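Vulico Swahili audio course, reviewed after one summer

I've bounced off more language apps than I care to list. I get bored of tapping on cartoon fruit, and by the second week I'm feeling guilty about a streak. So I went into Vulico expecting to write a fairly grumpy review, and instead I've become the person who mutters verb prefixes at the bus stop.

Vulico is all audio. You get a unit of 15 minutes, two people talk to each other at something close to normal speed, and then they stop and leave you a gap to answer in. There's no typing and there are no badges (bliss). The writing is what got me hooked. The conversations carry on from one unit to the next, so by the time Kanini Ogola, one of the two narrators, is trying to get a refund on a bus ticket she didn't want in the first place, you really do want to know how it ends!

I did most of mine in the kitchen before work, earbuds in, answering out loud while the porridge caught on the bottom of the pot. 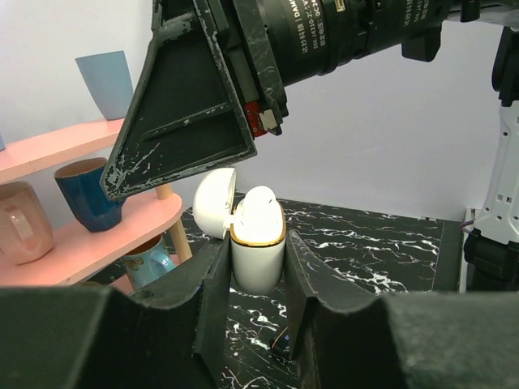
Pendo Mutiso wrote in to say she skipped straight to the market units and didn't miss anything, and that anyone who grew up hearing a bit of Swahili at home should do the same and come back to the greetings later if they feel wobbly.

I'd take that advice if you've got the background. I hadn't, and I was glad of the slow start. Greetings in Swahili are a whole subject of their own, with different ones for elders, for friends and for the bloke you've already said hello to once this morning, and the course gives them proper time. Idrisa Were, the other narrator, has a lovely unhurried voice and rolls his eyes audibly when you're meant to have got something wrong.

The noun classes are where I always gave up before. Vulico drips them in. You hear kitabu kizuri and vitabu vizuri a dozen times in conversation before anyone says the word "class", and by then your ear has half sorted it out. I got through that stretch in February, mostly on walks, and I remember stopping outside the chemist because I'd understood a whole sentence about somebody's cousin's shoes.

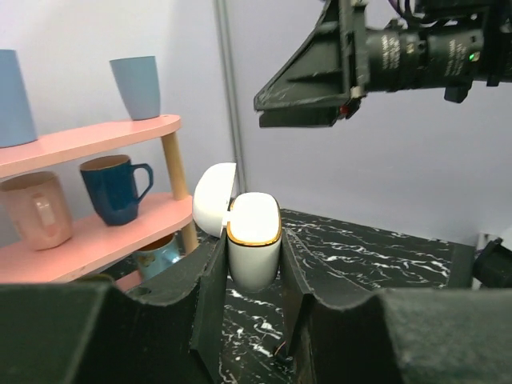 Earbud case, lid open.

Sound quality matters a lot with a course like this and it's very good. Consonants are crisp, there's no music under the talking, and the two voices sit slightly left and right so you can follow who's speaking. Over a phone speaker you lose that, and the gaps start to feel odd, so use headphones of some kind. Any kind will do.

A few grumbles. The search is hopeless. If you want to go back to the unit on telling the time (and you will, the hours are counted from dawn and it bends your brain) you'll be scrolling. The transcripts are a PDF in tiny grey type. And the gaps for your answers are fixed at 3 seconds, which suits short replies, but I was still halfway through some of the longer ones when Idrisa cheerfully barged in.
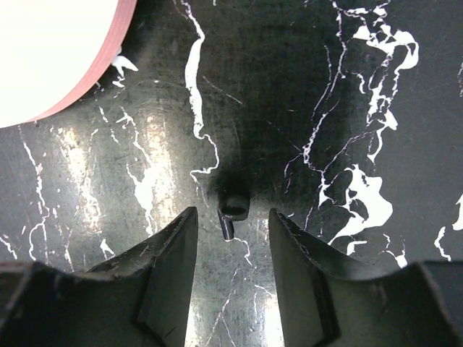 Can you use it without an internet connection?

Once a unit is downloaded it plays anywhere, including in flight mode. Downloads stay put until you delete them yourself.

I also tried Nyaga, the course most people bring up as the alternative. It's better organised and has a proper grammar reference, which I've kept and still dip into. As listening, though, it's a list of sentences read by one very patient man, and I never once did two lessons in a row. With Vulico I regularly did four.

Cost is $30 for the full set, paid once, and the publisher, Drirby, has been adding bonus conversations set in a made-up coastal town called Andirport. The one with the ferry timetable is a gem.

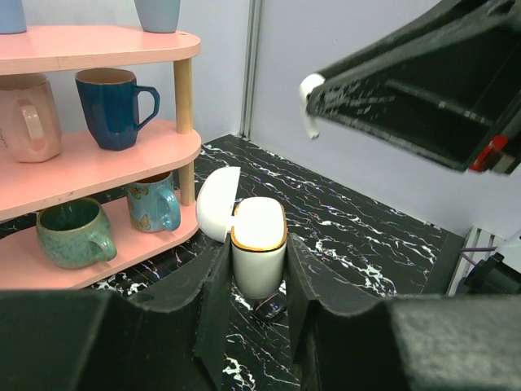
Mugs on the pink shelf.

Where has it got me? I can order lunch, ask after someone's family, explain that I'm tired and why, and follow about half of a radio chat if the topic is food or weather. I can't argue politics and I still mangle the past tense when I'm rushing. For one summer of mornings I'm thrilled with that.

Get the free first unit and do it twice before you decide. The second go is when you notice how much they've tucked in there. I'm starting the intermediate set next, and I'll update this review when I'm through the ticket office saga, which I'm told gets worse.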